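I spent most of Friday night watching robot arms try to put things in bags, and I had a great time. My family thinks this is strange. They also think I should have been emptying the dishwasher, which sort of brings me to the subject of this post!

The question I keep coming back to is whether machines can do chores yet. I mean the boring ones, the ones made of soft, lumpy, see-through stuff. A robot vacuum is lovely (ours is a Skisine, it has been stuck under the same armchair 3 times this month) but it has it easy. Floors stay put. A bag caves in when you look at it.

Try it yourself next time you unpack groceries. One hand pinches the rim, the other hand goes hunting for the opening, and your fingers do about a dozen tiny things you never think about. You feel the plastic slip and squeeze harder. You give it a shake. For two arms with grippers, every one of those is a problem somebody has to sit down and solve.

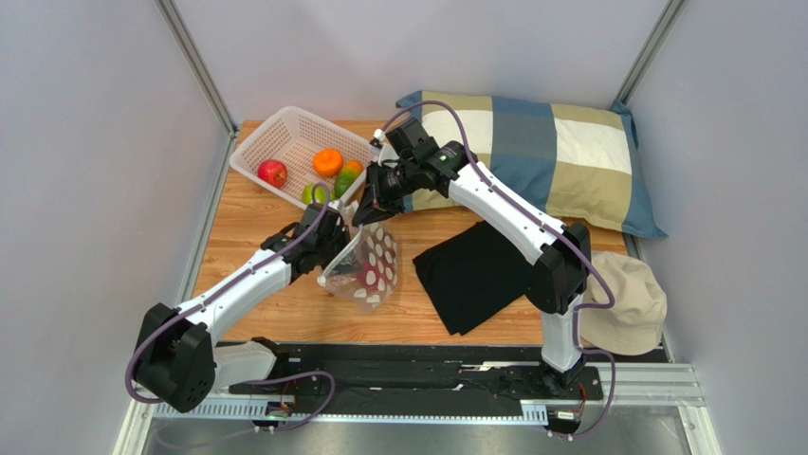

Two arms, one dotted plastic bag, and a basket of fruit waiting at the back.

I love how ordinary the stuff on that table is. An apple, a lime, a plaid pillow, a bucket hat, a folded black cloth. It could be the end of my kitchen counter on a bad day. And look at the left gripper up at the rim of the bag while the other one points down toward its top edge. That's pretty much how I'd start, too.

So, can they do it? My own very unscientific answer is "some of it, slowly." Hard things that hold their shape seem close. An orange is an orange from any side. Clothes are tougher, and thin plastic may be the meanest material in the house. Then there's the mess problem: a robot that can bag fruit on a tidy table still has to cope with my table, where the bag is under the mail and the lime rolled behind the toaster.

I'm still more excited than I was a year ago. I used to read about this stuff and picture a shiny butler. Now I'd be thrilled with two arms bolted to the laundry room counter that could match socks while I'm asleep. They can take all night. I don't care if they drop a few!

Next up I want to write about folding fitted sheets, a job I can't do either. If you've seen a machine manage one, please leave a link in the comments.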